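Chapter 2
Why We Keep So Much Stuff

I moved from Kitdale to Skorino one May with a rented van, a bad back and 206 boxes. I know the number because the moving firm, Haddad, charged me by the box and sent an itemized bill. I paid it, sat down on the kitchen floor and opened the nearest one. It was full of phone chargers. For phones I no longer had!

That bill is where my interest in household economics began, and it's where I'd like to start this chapter too. Chapter 1 looked at how we decide to buy things. Now we turn to the much stranger question of how we decide to hang on to them. 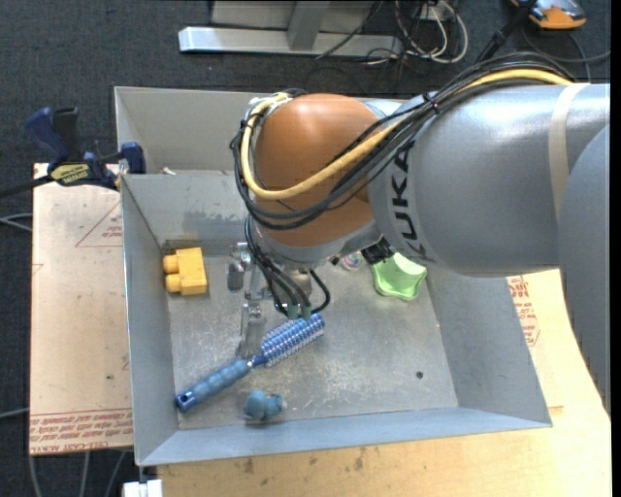 Reading time: 6 minutes

Economists call the main idea here the endowment effect – we tend to ask more for a thing we own than we would pay to get it. Put a mug in my hand and it gets more valuable (to me, anyway). The mug hasn't changed at all.

My old classmate Sang-wook Yeon once tried to sell a Rollport suitcase to his neighbor for $2,000. He'd hauled it through two moves and a divorce, and he thought the price was fair. The neighbor offered him lunch. They were both looking at the same suitcase, and I've used that story in my Wednesday class ever since.

Before you read on, pick one object in your room that you haven't touched in a year. Write down the lowest price you'd take for it, then the highest price you'd pay if you had to buy it back from a stranger. Keep the paper handy – we'll need both figures in Section 2.1, where we start with storage costs.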